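Search this site
Enter keywords

Skellum House, and the hill I did not enjoy

23/05/2019

Print this page | E-mail this to a friend

Quick one as I've got to be up early. Went to Skellum House finally. Been meaning to for years, it's only 5 miles off the main road and I've driven past the sign more times than I'd like to admit.

So. Manor house, built in two goes. The older bit is the east end, low and thick-walled, tiny windows. The rest was stuck on later by the Martens family when they had the quarry money coming in. You can see the join from the lawn if you stand by the well – the roofline jumps and the stone changes from grey to a sort of biscuit colour. The guide leaflet calls this "harmonious". Hmm.

Park is the real reason to come. Limes all the way up the drive, most of them huge, a few replaced after the storm and looking a bit sorry for themselves. Then the lake, then a path up through the beeches to the folly. 216 steps, according to the leaflet. Steep, slippery, no handrail for the top half. Took me ages. Good view of Groveck from up there though, church spire and the old mill chimney and on past it to the moor.

Inside you only get the ground floor and the staircase. Upstairs is still shut, they've been at the plaster ceilings and there was dust sheeting across the landing. Dining room is lovely, dark green, with a fireplace you could park a car in. Library less so. Hardly any books left, they were sold off in the fifties along with teh good furniture. 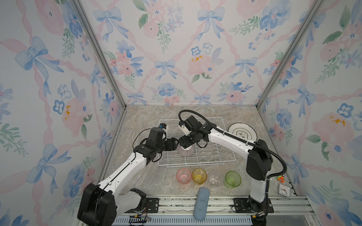 Laine Siliņa emailed after my last post to say the books weren't sold at all, or not all of them, and that a fair chunk went to the school in Groveck and got split up when it closed. She remembers the Martens bookplate, a heron with a key in its beak. I'd love that to be right. If anyone has one on a shelf somewhere, please shout.

Anyway. The chapel. Round the back past the stables and easy to miss, the sign's fallen over. The leaflet says there was a chapel on the spot in 1112, which I'd take with a pinch of salt, as the walls you see now are clearly much later. Nice plain inside. One carved bench end with a dog on it, worn nearly smooth. The bell was rehung in 2000 and they still ring it for weddings.

Practical stuff. Car park is a field. Cash only at the gate when I went. Tearoom in the old coach house, cheese scone decent, tea weak. Loos are right over by the walled garden so plan ahead. Dogs ok in the park, not the house.

Walled garden itself was mostly bare earth and canes, but the pears along the south wall looked promissing. Might go back in June for the roses, and they're meant to be opening the icehouse then too – Dace Vanags on the gate wasn't sure of the date.

Not sure about next time. Probably the mill, if I can find out who has the key.

Print this page | E-mail this to a friend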